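Samamix leather goods word list, README

What it is: a list of everyday words for leather things and the bits they are made of, with a plain meaning for each one. Started as notes for the Surero evening class, got out of hand. Last tidied July 2021.

Size
1546 entries in the main file. 308 of those have a second spelling or a local name. 51 are marked "unsure", please don't quote them as fact.

Files
words.csv - the main list, one row per word
variants.csv - other spellings, points back to words.csv by id
notes.txt - odds and ends, no fixed order, read it if you're bored

Columns in words.csv
id, word, kind, meaning, source, checked_by
kind is one of: tool, part, stitch, finish, object, fault. We had "colour" as well but dropped it, everyone filled it in differently. Some old rows still say colour. Will fix.
source is a short code. SEK = the Seker sale lists, ABG = the Åberg workshop cards, KA = Kumudini's own notebooks, typed up by her.
checked_by is initials. Blank means not checked.

How the words were picked
Went through the sale lists first, pulled out anything that wasn't plain English. Then the workshop cards, which are handwritten and in places hopeless. Annick Gosselin did most of the reading. Where she and Njål Solberg disagreed on a word both readings went in, the second one under variants.

Objects got the most arguments. Is a scabbard a sheath? For us no: sheath for knives, scabbard for swords, and "case" only where the source says case. Holster is kept apart from both. Frog (the belt loop thing) is a part, not an object.

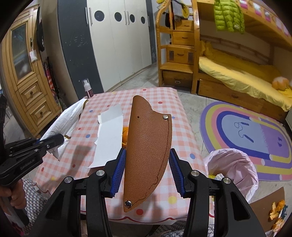

sheath (kind: object). Brown leather, pebbled surface, stitched seam, silver rivets.

Rivet, stud and snap are three seperate entries. Rivet is fixed for good, stud is for show or for a strap to button over, snap opens and shuts. The sale lists call all of them "stud", so any SEK row with that word was looked at again by hand. Grain words (pebbled, smooth, boarded) sit under finish and say nothing about which animal the hide came from.

Known problems
- plurals are a mess, "shears" is in twice
- a few meanings are copied from one row to the next by mistake, mostly near the end of S
- accents got lost in variants.csv on export, Åberg shows up as Aberg or worse
- no sound files, don't ask

Not for
Pricing, dating old pieces, settling bets. The meanings are short and leave alot out.

Using it
Free for teaching and for your own lists. Keep the source column if you pass it on. If you print it, send Hjørdis Amundsen a copy, she keeps the shelf.

Changes
v2: variants split off into their own file, kind column cut down, unsure marks added
v1: one big sheet, Ottmar Wegener's, not worth digging out

Corrections to Ottmar, with the id number in the subject line please.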